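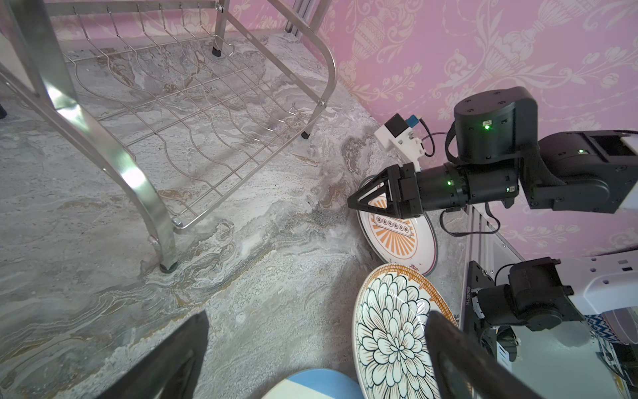 Words: Amrit Friesen, product pages
Last revised in March

Driltis two-arm teaching cell

The Driltis is a bench-sized workcell for teaching a pair of robot arms a job by having a person do it through them. It's built by Drekton and sold as a complete unit, with both arms, grippers, wrist cameras, the enclosure and the recording software. You supply a sturdy bench, a power outlet and something for the arms to handle.

Most of our customers use it for household and light kitchen work: sorting, stacking, unloading a dish rack, putting lids on jars. Plates are a good first task. They're hard to pick up flat, they have a thin rim the fingers need to meet at the right angle, and the patterns and glare on a glazed surface give the cameras something to deal with.

How teaching works

There are two ways to show the arms a task.

Remote control. The operator sits at a pair of Pelletier hand controllers, which are small copies of the arms with a trigger for each gripper. Move the left controller and the left arm follows. Joint positions, gripper opening and all camera views are saved together for each run. We recommend this method for anything that needs both arms at once.

By hand. Put an arm in free-drive mode from the software and guide it by the wrist. This suits short moves and setting waypoints. Your hands will show up in the recordings, so if you plan to train from the camera footage, guide the arm once to save the path and then play it back with the cameras running.

A new operator usually needs an afternoon to get comfortable. The common mistake is closing the gripper too early – slow down over the last few centimetres and watch the wrist view instead of the arm. For a single plate-to-rack task we suggest 40 good demonstrations before the first training run, with the plates moved to a different spot each time. Throw out the runs where something was dropped, or tag them as failures if your training method can use them.
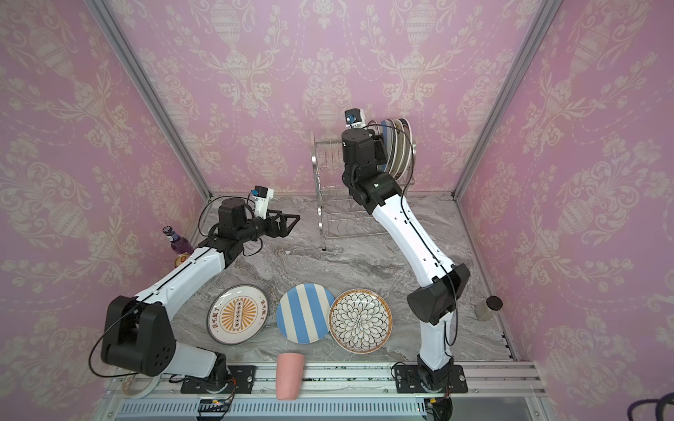
Both arms mount to the aluminum rail at the front of the cell, so they reach inward and leave the walls clear. The mounting plates can be loosened and slid along the rail to change the spacing. Run the calibration routine again whenever you do this, even if the plate has only moved a little. It takes 19 minutes and doesn't need anyone standing by.

Wall and floor coverings are removable. Plain grey panels are standard, and the patterned wallpapers and the marble-look floor come in the Andholm backdrop kit. Changing the background between sessions helps a trained model cope with a room it hasn't seen. If you only ever plan to run the job in one place, you can leave this out of your order.

In the box

Two arms with parallel two-finger grippers
Two wrist camera modules with brackets and cables
One fixed camera with stand
Aluminum frame and front rail
Slotted cable duct
Pelletier hand controllers, pair
Recording software, one seat

Dishes, racks and other props are not included.

Specifications

Cameras: 3
Assembled weight: 47 kg, without controllers
Assembly: two people
Spare finger sets: 4

Care and safety

Keep the wrist camera cables looped with enough slack for a full turn of the wrist. A tight cable is the usual cause of a camera dropping out partway through a recording. Wipe the finger pads with a damp cloth after handling anything greasy, and let them dry before the next run.

Glassware and ceramics can be used in the cell. Wear eye protection when you do, and keep bottles closed – neither the grippers nor the joints are sealed against liquids. The emergency stop is on the controller base and cuts power to both arms. They will sag when stopped, so clear anything breakable from underneath before testing it.

Ordering

The cell ships partly assembled in two crates. Backdrop kits, extra finger sets and additional software seats can be added to the same order or bought later. For a quote, send us your bench dimensions and a short note on the task you want to teach.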